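Bring back the lost property shelf

Our leisure centre got rid of its lost property shelf in January. If you leave a glove there now, or a swimming towel, or your daughter's only decent jumper, the staff put it in a sealed bag with a number on it and the bag goes off to a warehouse in Sarport. You then fill in a form on the Flikier website. You describe your item, choose a colour from a menu, and wait for an email telling you whether there is a match. If there is, you pay 4 pounds and collect it from a counter in Plekov Street that shuts at half past three.

I think this is a bad way to look after other people's things, and I would like the council to stop doing it before the libraries and the bus station go the same way.

The old arrangement was a shelf by the drinks machine. It was untidy and it smelt a bit. People walked past it on their way out, saw their own hat and put it on. The whole business took less than a minute and needed no staff at all, apart from somebody clearing out the shelf at the end of the month and taking what was left to the charity shop.

The council's case for the change was set out in a two-page paper last autumn. It said the shelf was a trip hazard when it overflowed, that valuable items had gone missing from it, and that a single system across all 11 council buildings would be easier to run. I accept the second point. Phones, keys, purses and hearing aids should never have been on an open shelf, and in most buildings they weren't. They were in a drawer behind the desk, and you had to say what you had lost before anyone opened it. That was a perfectly good rule and it could have been written down and kept.

What the paper didn't do was separate those things from the rest. Most of what people leave behind at a swimming pool is worth very little to anyone except the person who left it. A child's sock has no resale value. It does have some value to the parent who is looking for the other one on Thursday morning. By treating the sock and the phone in the same way, the council has made the sock impossible to recover, as no sensible person will pay four pounds and take an afternoon off work to get it back.

The numbers bear this out. In reply to a question at the spring meeting, the council said that up to 1,000 items had gone to the warehouse in the first three months, and that 104 had been returned to their owners. Nobody kept a count for the shelf, so a fair comparison is not possible. But a system that hands back so small a share of what it takes in needs a better defence than tidiness.

I also dislike what happens to the rest. Unclaimed items are held for six weeks and then, in the words of the contract, "disposed of responsibly". I asked what that meant and was told it depended on the item. The charity shop on Wiriya Road used to get two or three bags a month from the pool alone. It now gets none.
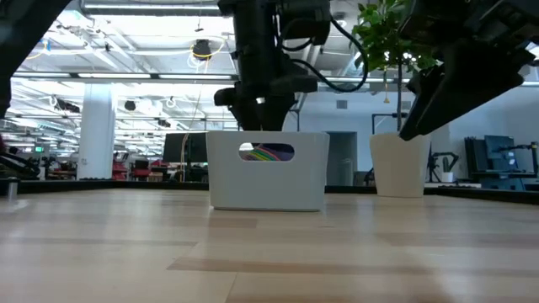
Qusai Saliba wrote to me after I raised some of this in the newsletter, and took the other side. The shelf was fine for people who came to the pool every week, he said, but he had once left a coat there and by the time he was next in town it had gone to charity. With the form he would at least have had six weeks and an email. He also thought it was easier for anyone who felt awkward picking through a heap of other people's clothes in front of a queue.

He is right about the coat, and I had not thought enough about people who come only now and then. But the remedy for a coat cleared out too early is to keep coats longer. It would cost nothing to hold the larger things for six weeks in the cupboard under the stairs, with the date written on a bit of tape. The awkwardness is harder to answer. I suppose the staff could offer to look for you if you asked, as they used to at the library.

My own suggestion is simple. Keep the drawer behind the desk for anything with a lock, a battery or money in it. Keep a tub or shelf in every building for everything else, where the public can reach it, and clear it out on a fixed day with a notice saying when. Let Flikier have the bus station if the council must, where people really are passing through and may live a long way off. Drop the fee for anything belonging to a child.

The contract comes up for review next spring. Comments can be made in writing to the leisure department or handed in at the main desk, and they do have to be read out at the meeting if you ask for that in the letter. I have sent mine. I have also filled in the form for a grey scarf, lost in the changing rooms five weeks ago, and I am still waiting for the email.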